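We use cookies to help this site work and to understand how it is used. By continuing you accept our cookie policy. Accept | Manage settings

Workshop notebook, Plelham site
April 20, 2022
Entry by Ariel Baluyot

Purpose of session: to compare the two finger pads under consideration for the wrist-camera gripper, and to decide which is to be used for the Multville handling work. The present pad is the green one. The alternative is the plain rubber pad supplied by Kivau, which was last fitted in February and removed before a proper comparison had been made.

Conditions were kept the same for both pads. The arm was run from the same controller settings, the closing force was left at 28 N, and each pad was given 100 attempts at picking up a short test bar from the tabletop. Both sets of pads were cleaned before use. The arm was returned to its start position between attempts, and the bar was replaced by hand against a pencil mark.

The green pad completed all but 2 of its attempts. Both failures occurred early in the run, when the bar had been set down at a slight angle and one finger met it before the other. The Kivau pad failed more often, chiefly through the bar turning in the grip during the lift. It did hold well once the fingers were square to the work, and it left no marks. I would not wish it to be discarded on the strength of one session.

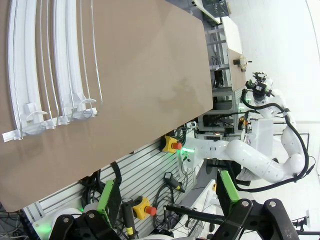 The wrist camera was also reviewed. With its exposure set to automatic, the picture brightened and darkened as the arm passed over the table edge, and the software lost the outline of the bar on several approaches. A fixed exposure cured this at 900 lux, measured at the table surface. The setting has been saved under the Edwards profile, and colleagues are asked not to overwrite it. If a different value is needed for other work, please save it under a new name.

One fault to record. The left finger reported its position slightly wide after the pads were changed – the fastenings had been tightened before the finger was homed. The order given in the bench instructions is correct and should be followed: fit the pad, home the gripper, then tighten. The Kivau run was restarted from the beginning after this was put right, and the earlier attempts have not been counted.

Decision: the green pads are to stay on for the present. The Kivau pads have been bagged and labelled, and are in the second drawer.

Outstanding:
– repeat the Kivau run at a higher closing force
– try both pads on thin clear parts, which the camera finds difficult
– ask Multville for the final weight of the part
– correct the pad thickness in the gripper settings file before the next change

Both emergency stops were tested before the session and again at the close. No faults found.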